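Savemis event notes, README

last edit 2019-02-02

Text dump of in-game event announcements for Savemis. Item shop posts, limited time modes, patch notes, downtime warnings. Scraped from the Lerkari fan forum and the Jorby news feed, cleaned up a bit, not a lot.

What's in it

2476 posts total, one per line, tab separated. 436 of those are event posts, the rest is shop rotation and maintenance. Columns are post id, source, game version, event name, body. Event name is blank if it's not an event post. Version is whatever the poster typed so expect "v2", "2.0", "two point oh" etc. Not fixing that.

Events go by their English name. The Yen server had its own names for the winter and lantern events, those are in aliases.txt, 13 entries. If you find one thats missing open an issue and put the post id in.

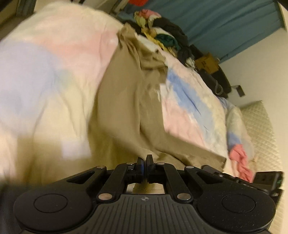
Gripper on khaki fabric, pastel blanket on the bed.

Known problems

- start times are in whatever time zone the poster was in. Jorby posts are mostly UTC, Lerkari posts could be anything
- leaks and guesses are mixed in with real announcements. There's a leak flag but I only did it for the event posts
- 2 posts have broken characters in the body, left them as is
- challenge lists got flattened to one line, split on the semicolon
- delayed events show up twice, once for the first date and again for the new one. Dont dedupe on event name or you lose the delay

How to load it

Any tsv reader. Turn quoting off or the shop posts eat each other. Encoding is UTF-8, no header row, column order as above.

Not included

Comments, user names, screenshots, anything from private chats. Forum signatures were stripped, a few probabl got through.

License

Notes and alias file are free to use, credit is nice. Post text belongs to whoever wrote it.

Todo

Spring event posts go in sometime in April. Leak flag for the shop posts, maybe.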